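5. Recording your first session with the Vetach handle

If you've made it through section 4, your handle is charged, the Dideck logger sees it, and you have at least one clean calibration file saved. Good! This is the part I enjoy most, and it's also the part where I wasted most of my first August, so I've written it down the way I wish I'd had it.

The short version of the method: you pick up the handle, you do a small household task with it, and the Løken tracker works out where the handle was in the room from the wide-angle video alone. Later the policy learns from those paths. There's no arm involved at this stage, just you.

5.1 Before you press record

1. Open Dideck and start a new session. Give it a name you'll still understand in a month (I use room, task, initials).

2. Check that free space reads at least 53 GB. It will let you start with less, and it will also let you lose the last half hour.

3. Set the frame sync to "handle clock." The other option, "host clock," is left over from the old USB version and drifts.

4. Squeeze the trigger all the way closed and all the way open, twice. The bar in the corner of the Dideck window should move the full width. If it stops short, go back to 4.3 and redo the grip range.

Note: the grip range belongs to the handle, so if you swap handles with a coworker you need to load their file too. I've forgotten this more times than I'd like to admit.

Caution: keep loose sleeves and lanyards away from the fingers. The spring is stronger than it looks.

5.2 The mapping pass

You need one mapping pass per room, and a new one if anybody moves the furniture.

1. Press the side button once. The light goes solid.

2. Hold the handle at chest height and walk a slow loop around the work area. Slow means slower than you think. If it feels a bit silly, you've got the right speed.

3. Tilt the handle up and down as you go, so the tracker gets the floor, the walls and some ceiling.

4. Finish facing the same thing you started on, and hold still while you count to three.

5. Press the side button again and wait for the map score.

I look for at least 509 anchor points. Below that, the demos will still record, but you'll start to see little jumps in the path where the tracker guessed, and those jumps teach the policy to twitch. We ran both kinds through the same training at Goltgate, same task, same number of demos. The policy trained on low-score maps dropped the object in 16 of its test runs, and the one trained on good maps dropped it in far fewer. That was enough for me to redo a whole batch (with some grumbling).

5.3 Where to point it

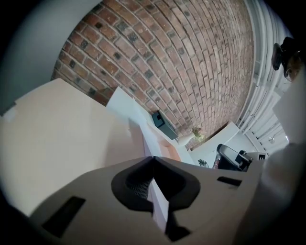
Anchor points come from texture, so your choice of background does a lot of the work for you. My favorite kind of wall is brick, and a red one like this, with mortar lines and all those dark sooty spots, gives the tracker plenty to hang on to even when the lens bends it into a dome. The plain gray wall at the upper left is the opposite case, and I'd never let a surface like that fill the whole view during a mapping pass. The gripper body takes up the lower half of the picture, so Dideck masks it out before tracking; you don't have to do anything about it except leave the mask turned on. Big flat boards like the beige one and the white one are fine to have around as long as they stay put between the map and the last demo.

1. Pick the busiest wall in the room and start your loop facing it.

2. Keep at least part of that wall in view while you do the task, especially when you bend down.

3. If you have to turn away, turn back the same way you came. The tracker recovers faster on a path it already knows.

4. Watch the tracking light. Amber for a moment is okay. If it stays amber, stop, face the good wall, and wait for green.

5.4 Saving

Record 18 demos before you look at any of them, then open the review tab and throw out the ones with an amber stretch in the middle. Keep the clumsy ones where you fumbled and fixed it, because the policy needs to see recoveries. When you're done, press "Close session" and let the upload bar finish before you unplug the handle. Trimming and labeling are in section 6.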